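Denano Bench Arm, second-hand and demo units

Home > Workshop & Bench > Arms and Grippers

Condition: used, tested by me
Ships from: Brodcombe
Updated 5/29/23

Add to cart | Ask a question | Save for later

G'day and thanks for stopping by! I get the same question from nearly everyone who lands on this page, so I'll start with it. Can the Denano do the chores yet? Short answer, a few of them, slowly, if you set the bench up nicely first. I've had one going in my own shop since last June and I'm still fond of it, but I'd rather you bought it with your eyes open than sent it back to me in a huff.

What it's good at

Picking up cups, bottles and other roundish things that stand up on their own. Moving them from one side of the bench to the other. Dropping offcuts in a bin. Mine clears 11 odds and ends off the bench in 20 minutes on a good run, and yes, I could do it in one (but I'm usually on the phone or making a cuppa, so who cares?).

What it's not good at

Cloths. Anything floppy, really. Wet dishes I wouldn't even try. Things lying on their side are hit and miss, and it gets properly confused when a bottle rolls. It also can't wipe down a bench to save its life. I tried a sponge in the gripper for an afternoon and mostly got a sulky arm and a damp floor. Folding laundry, no, please stop asking me about laundry!

What you get

Denano arm, bench clamp, power supply
Two-finger gripper
Small wrist camera, already fitted
Salameh control box with the newer firmware
Printed setup guide (mine, with coffee rings at no extra charge)

Spare fingers are sold separately in pairs. The tips and rims do wear, so grab a set while you're here. If you're fitting them to the older Prastness wrist, tell me in the order notes and I'll throw in the adapter plate.

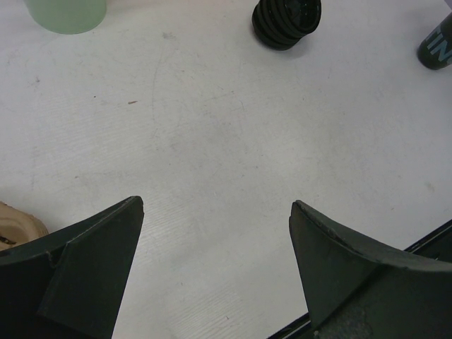

Now, bench setup. Leave plenty of clear space in the middle and spread your bits out so they aren't touching. A plain light-coloured top works best for the camera, and a few scuffs and scratches won't bother it. Black rubbery parts with ridges can take it a couple of goes, and frosted or see-through plastic is still a bit of a gamble. I'd start a new unit on solid, dull-coloured things and work up from there.

Would I let it loose in a kitchen? Not yet. On a workbench with someone nearby, absolutely, and I reckon it earns its spot if your day is full of small fetch-and-put-away jobs.

Warranty and returns

Demo units carry 12 months on the arm and control box. Fingers aren't covered as they're a wear item. You've got 33 days to change your mind, return freight is on you, and please keep the foam inserts.

Pickup from Brodcombe is fine too, just message first so I can clear a path to the door.

Related items: Denano finger pair | Salameh control box | Prastness adapter plate | Bench clamp, wide jaw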